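Mar 14, 2000

Okay so I have officially started the hair thing. I know, I know, I said I would do it back in November, and then it got cold and I lived in a hat until my birthday, so who could even tell what was going on under there. But my scalp has been itching like crazy again and on the bus this morning I caught myself scratching with a pen. A pen! With the cap off! So I called in sick of myself and went to see Mercy Lyimo at the salon on Condlow.

Mercy is the one who did Subira's hair for the wedding, and she does not mess around. She parted my hair in maybe a dozen places, went "hmm" every time, and asked how often I wash it. I said every day. She asked how hot. I said, well, hot, I like to come out pink. She put the comb down and looked at me in the mirror for a good long while.

So here are the new rules. I wash it 2 times a week and that's all. The water has to be lukewarm (boo). Shampoo goes on the scalp only and I'm supposed to use the pads of my fingers, no nails, and let the suds run down the rest on their own. Conditioner from the ears down. And I have to stop sleeping with it wet, which is going to be the hard one, I've done that since I was about nine.

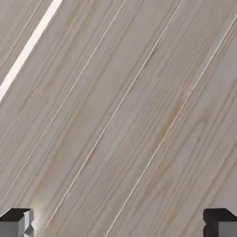 3 min read

She also sent me home with a bottle of Porard, which smells like a cough drop and tingles so much I thought I'd done it wrong. You leave it on for as long as it takes to brush your teeth, then rinse. I did it tonight for the first time. It got in my eye. I yelled so loud that Babatunde knocked on the door to see if I'd fallen, and I had to explain through the door that I was fine, I was just minty.

Called Subira after dinner and she says the first couple of weeks are gross. Her word. Apparently your head keeps making oil like you're still washing it every day, and you just have to wear a ponytail and wait it out. She used cornstarch on her roots before work and says it was okay as long as she brushed for ages, otherwise she looked like George Washington. I might try it. We do have cornstarch, it's behind the rice.

Efe thinks the whole thing is silly and that I should just switch pillowcases more. Mercy did mention pillowcases too, so fine, half a point to Efe. I stripped the bed before I got in the shower and then of course the clean set was still in the dryer, so I'm writing this on a bare mattress with a towel over my head.

Still itchy. A bit less by the ears maybe? Next wash is in three days and I already want to cheat. Need to get a wide comb tomorrow, and eye drops, and call Oluwatosin back about the car.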